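Looking After Your Pedals, Cables and Practice Corner at Home

If you play guitar at home, you probably have a little heap of pedals somewhere, and if yours is anything like mine it has a tangle of cables living on top of it.
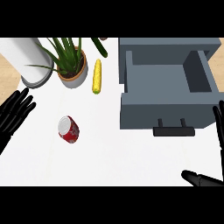 So let's start with the cables, which cause most of the crackles people blame on their pedals! Unplug everything, wipe each plug with a dry cotton cloth, and put the cables back one at a time, playing a chord after each. It takes me 10 minutes or so, with coffee. When you find the noisy one, tie a knot of red yarn on it and keep it away from the good ones until you can fix it (I once put a bad cable back in the drawer and met it again in July, twice).

Scratchy knobs are next. With the power off, turn each knob all the way up and down a couple dozen times. Often that's enough. If it isn't, a very small squirt of contact cleaner made for electronics will usually do it, and please let it dry fully before you plug in.

For coiling, my friend Jonalyn Dalisay taught me to go over, then under, and never to wrap a cable around my elbow, which I had done happily for years. A strip of hook-and-loop tape holds the coil nicely.

Batteries should come out of any pedal you won't be using for a while. Leave the input cable out too, as many pedals stay switched on as long as something is plugged in there.

And dust! An old, soft makeup brush gets between the switches better than any cloth I own. Mine cost 70 cents at a yard sale and lives in my guitar case, next to the picks.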